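Software updates should ask before they rearrange the furniture

22nd July

The latest release of the Ollell calendar application moved the button for creating a new entry from the lower right of the screen to a menu at the top. No reason was given in the release notes, which spoke of "a refreshed experience" and "various improvements". Those who had the application set to update overnight learned of the change in the morning, when their thumbs went to the usual place and opened the search page.

It is a small matter, and it would be easy to dismiss it as such. This publication takes the view that small matters of this kind deserve more attention from the firms responsible. A telephone is used many times a day, often in haste and often while its owner is thinking of something else. Its usefulness depends on habit. When a developer changes the position of a control, every user must learn again something they had already learned, and the cost of that learning is carried entirely by them.

The distinction that matters is between a repair and a redesign. A repair closes a security gap, corrects a fault or keeps the application working with a newer version of the operating system. There are good grounds for installing repairs automatically, and we would not wish to see that practice weakened. Many people would never install them otherwise. A redesign is a matter of taste and commercial judgement, and it should not travel in the same parcel.

At present it nearly always does. A user who wishes to keep last year's layout has one course available, and that is to turn off updates altogether. This leaves the device exposed to exactly the faults that automatic updating was meant to prevent. We have heard from several readers who have done so, among them a parish clerk in Burunton who has refused every update since January and is aware that this is unwise. It is hard to blame her.

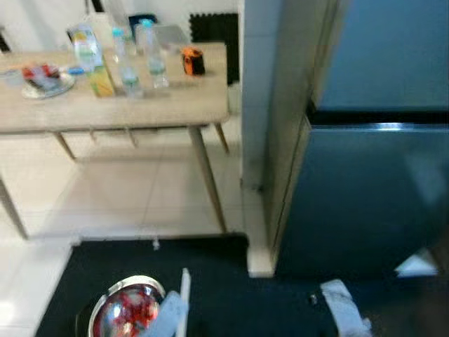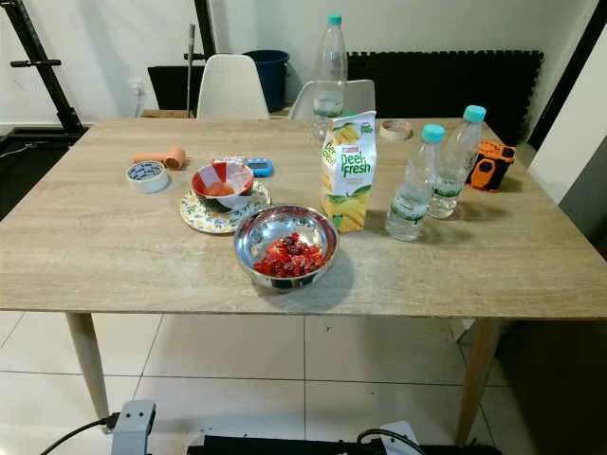 The developers' case should be stated fairly. Supporting two layouts at once is expensive, and testing becomes slower. Help pages have to be written twice. A small firm may have only 3 or 4 people working on its application, and it cannot be expected to maintain every version it has ever produced. There is also the argument that users object to any change at first and have forgotten their objection within a month. This is sometimes true. It is also a very convenient thing for a developer to believe, and the complaints that stop arriving may simply belong to people who have moved to a different product.

Pustano, which makes a widely used note-taking application, has shown that a middle course is possible. Its last major redesign was offered as a choice on first opening, with the older layout kept available for two further releases. Security repairs went to both. The notice was written in plain words and stated the date on which the older layout would be withdrawn. Users were therefore able to make the change at a time that suited them - after the end of the school term, for example, or once a relative was on hand to help.

The Workneh mail application offers a less happy comparison. It too gave a choice, but the option to keep the existing layout was set in pale grey type beneath a large button marked "Continue", and the question was put again every few days until the user gave way. Consent obtained by wearing a person down is of little value, and we hope that the practice will not spread.

We would ask three things of developers. Repairs and redesigns should be released separately wherever the work allows it. A change to the position or meaning of a common control should be announced before it takes effect, in the application itself and in words that describe the change. The previous arrangement should remain available for a stated period, and a request to keep it should be honoured without repeated questioning.

Those who run the application stores could assist by requiring release notes to say what has been altered. "Bug fixes and improvements" tells the reader nothing, and it has been accepted for far too long. A short, accurate list would take a developer a few minutes to prepare - considerably less time than its users now spend looking for the button.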